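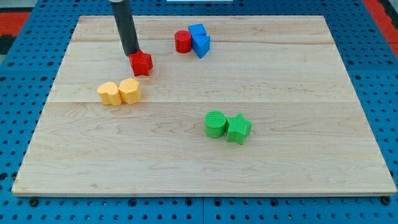
Rapports d'avancement | Équipement et investissements

Publié le 21 avril 2026 par le service Équipement de Prilard

Le présent rapport rend compte de l'emploi de la subvention d'équipement accordée au projet Wokidau et précise les dépenses restant à engager.

La tranche initiale a couvert le poste de manipulation sur table. Les essais portent sur le déplacement et le regroupement de petites pièces colorées – cylindres, étoiles, cubes, prismes – posées sur un plateau en bois. Les pièces imprimées en 3D seront conservées pour la suite du programme : le lot pourra être porté jusqu'à 200 unités sans achat extérieur, hors filament.

Deux postes s'écartent du prévisionnel. Le contrat de maintenance proposé par Zernix est supérieur de 11 % au montant inscrit, la garantie étendue n'ayant pas été chiffrée au dépôt du dossier. Les tables perforées ont en revanche coûté moins cher que prévu, et le solde dégagé absorbe une partie de l'écart.

Pour le second bras, deux offres ont été reçues. Celle d'Ersoy comprend la formation de l'équipe et un délai de livraison de 20 semaines ; celle de Zernix est moins élevée à l'achat mais exclut les pièces d'usure. Le service recommande la première, sous réserve d'un acompte limité à 50 % à la commande.

Une commande passée avant l'été permettrait une mise en service en novembre. Nous sollicitons donc l'accord du financeur sur le transfert du reliquat « mobilier » vers la ligne « maintenance », ainsi que sur le calendrier de versement de la seconde tranche. Les devis et le tableau des engagements sont joints en annexe.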